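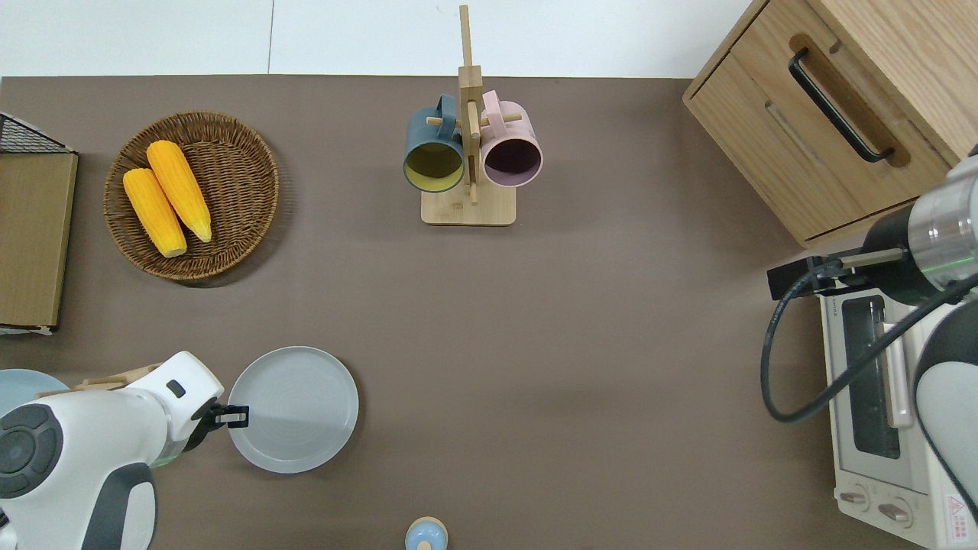

My mum in Oltley says a mug on a hook is a mug collecting dust, and cupboards exist for a reason. Fair. But a mug you can't see is a mug you never use. I had 46 of them at one point, most behind other mugs. Two hang out now. Enough. 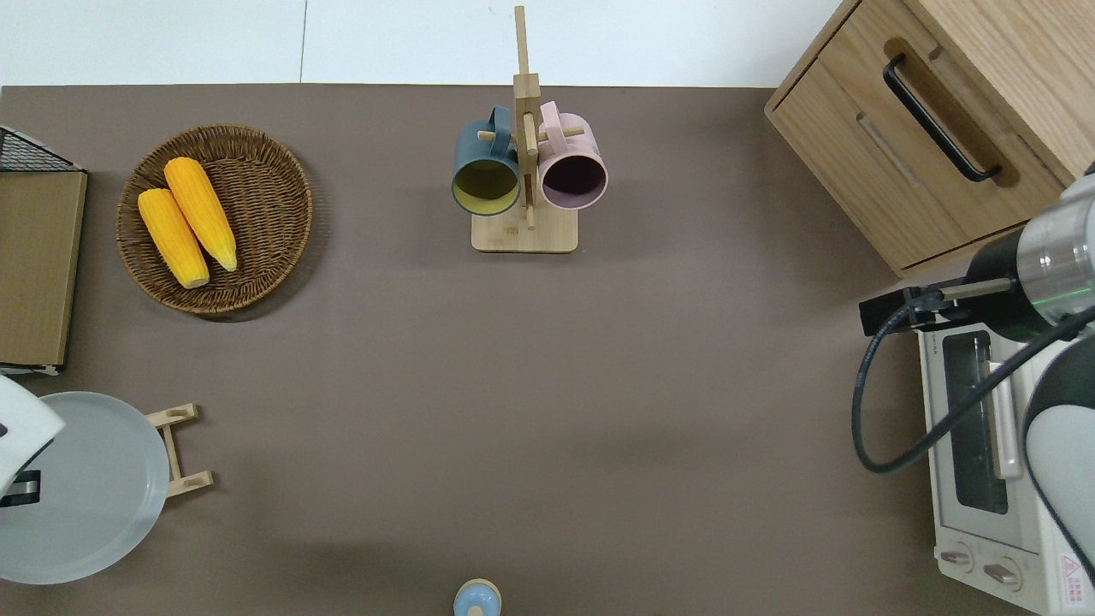
Mugs up, corn in the basket.

Same goes for plates. The big kitchen shops - Prerotex is the worst - want everything behind a door, handles hidden, worktop bare as a car park. Who cooks like that? You want the oven where your hand is. You want the veg out where it nags you to eat it.

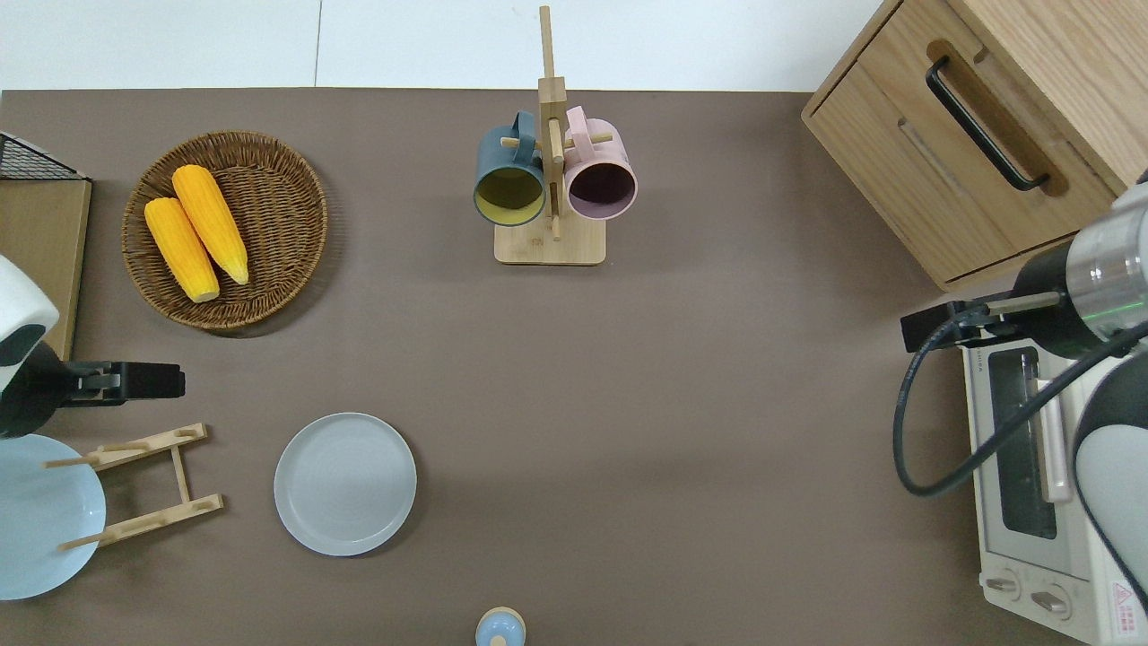 And a rack that holds plates upright is the best thing you can own for under a tenner. Flat stacks are a pain, its always the bottom one you need. Stand them up, pull one out, done. No clatter.

Not saying keep everythng out. Pick the stuff you touch daily, put the rest away. 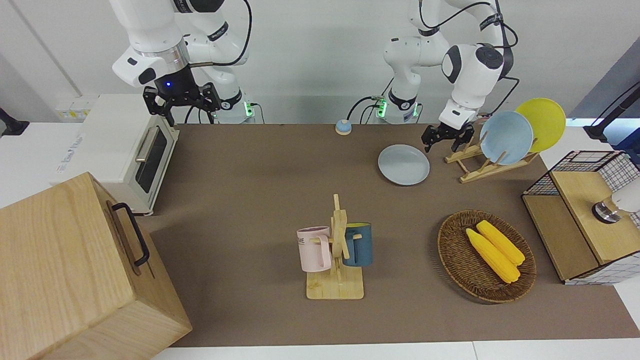

Doesn't it all get greasy? A bit, so use it and wash it.

Anyway, kettle's on.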